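Small kitchen and break room inspection checklist, with comments

Category: Workplace Safety > Checklists > Kitchens and Break Rooms

This is the list we use at Brellside for shared kitchens, tea points and any room where food is handled on a folding table or a short counter. It is meant for a walk-through by one person with a flashlight, a tape measure and a probe thermometer. Mark each item OK, FIX or N/A. A FIX needs a note and a name. Comments under the items come from the last few rounds and are left in on purpose.

Section A. Floor

A1. Tiles whole, none rocking underfoot.
Comment: Walk the full floor in flat shoes, including the strip in front of the sink. A rocking tile is a FIX even if the grout looks sound. At Zatthorpe the loose one was under the mat and had been passed three times.

A2. Grout lines sealed and free of gaps.
Comment: Hairline cracks may be noted and left until the next round. Anything a coin edge will enter is a FIX.

A3. Mats lie flat, edges beveled, backing dry.
Comment: Lift every mat. Curled corners are not to be taped down. Replace the mat.

A4. Route from door to sink clear to full width.
Comment: Measure at the narrowest point with all chairs pushed in. Bins count as obstructions.

Section B. Folding tables

B1. Leg locks fully engaged on every leg.
Comment: Push each locking ring down by hand. Do not judge by eye. Kirstin Munro reported a table at Hoekstra with a ring stuck halfway by dried paint.

B2. Hinge line level, center latch closed.
Comment: Lay a straightedge across the fold. A gap of more than 5 mm under it is a FIX.

B3. Top clean, no cuts deep enough to hold food.
Comment: Plastic tops used for food prep need a separate cutting board. Knife marks on the top itself mean someone has been skipping the board.

B4. Nothing heavy on an overhanging edge.
Comment: Water urns and microwaves go on fixed counters only. The tables bought for Plalow carry a label limiting the load to 200 lb spread evenly. That figure does not apply to one corner.

B5. Feet capped, all caps present.
Comment: On glazed tile, a bare steel foot slides with very little push. Keep a bag of spare caps in the supply drawer. 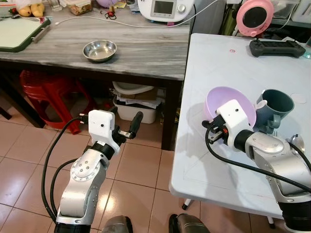
Section C. Bowls, plates and utensils

C1. Plastic ware free of cracks, crazing and melted spots.
Comment: Check the rim and the base ring. Discard on the spot and write down how many went out, so that the reorder is right.

C2. Microwave-safe ware stored apart from the rest.
Comment: Sort by the mark on the underside. Unmarked pieces go with the "cold food only" stack. Stijn Dekker asked whether a color code would do. It would, if the whole set were bought at one time, but ours was not.

C3. Items dry before stacking.
Comment: Nested bowls put away wet are the most common FIX in this section. Pull the third or fourth bowl from the stack and run a finger around the inside.

C4. Knives in a block, rack or sheath.
Comment: Loose knives in a drawer are a FIX with no grace period.

Section D. Electrical

D1. Cords undamaged, no splices, no tape.
Comment: Run the cord through a gloved hand with the plug out. Check hardest where it enters the appliance.

D2. Outlets near the sink have ground fault protection.
Comment: Press TEST, confirm the power drops, press RESET. Log the outlet number. An outlet that fails to trip is taken out of use the same day.

D3. No power strips on or under a wet counter.
Comment: Wouter Dierckx found one hanging by its own cord behind the drainboard at Zatthorpe. It has been replaced by a fixed outlet.

D4. Toaster crumb tray emptied.
Comment: Unplug first.

Section E. Cold storage and cleaning supplies

E1. Refrigerator at or below 40 F on the probe.
Comment: Leave the probe in a glass of water on the middle shelf for the length of the walk-through, then read it. Do not rely on the dial. Readings taken just after the noon rush run high, so repeat them at 3 p.m. before writing a FIX.

E2. Door seal grips a slip of paper on all sides.

E3. Cleaning products in original bottles, below food level.
Comment: Refilled drink bottles are removed without discussion.

E4. Fire extinguisher charged, pin in place, tag current.
Comment: Tags at Hoekstra run out in December. Book the service a month ahead.

Sign-off

Send the completed sheet to Catherine Paterson by the end of the shift. Repairs expected to cost under 400 dollars may be ordered directly by the site. Anything above that goes in with two quotes. Use form 555 for the repair request, one form per item.

Comments (4)

Kenta Maruyama
For B2, do you measure with the table loaded or empty? Ours passes empty and shows a gap once the coffee machine is on it.

Catherine Paterson
Empty, for the record. But see B4, the coffee machine should be on the counter.

Stijn Dekker
E2 has no comment. Is a light drag on the paper enough, or does it have to hold?

Wouter Dierckx
It has to hold when you let go. If it slides out, wash the seal with warm soapy water and try again before you order a new one.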